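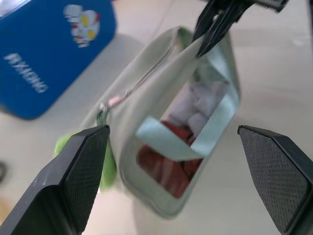 Brilladholm Site, Packing Hall 2
Workplace Safety Inspection Checklist
Month: April
Form reference: 700

1. Aisles and exits
Main aisle clear to full marked width: Yes
Exit doors open without a key: Yes
Exit sign lit at loading side: No
Comment: Lamp failed. Replacement ordered from Skandau. Temporary battery sign in place.

2. Fire equipment
Extinguishers on brackets, pins and seals intact: Yes
Inspection tags current: Partly
Comment: Tag on the unit beside the label store is unreadable. Re-tag before the next shift.

3. Electrical
Panel doors closed and latched: Yes
Extension cords used as permanent wiring: Yes
Comment: Heat sealer at bench 8 runs from a cord under the matting. Install a fixed outlet. Sealer locked out until complete.

4. Benches and seating
Bench edges free of splinters and sharp trim: Yes
Chairs adjust and hold height: No
Comment: Chair at bench 11 sinks under load. Removed from use. Seder model, gas cylinder not repairable on site.

5. Manual handling
Cartons stacked below shoulder height: Yes
Pallet jack brake holds on ramp: Yes
Comment: Magalhães cartons arrive with weak base tape. Lift from underneath only.

6. First aid
Kit sealed and within date: Yes
Eyewash bottle within date: No
Comment: Replace bottle. Log the new expiration date on the kit lid.

Result: Conditional pass. Items 1, 3 and 6 to be rechecked at 8 a.m. before startup.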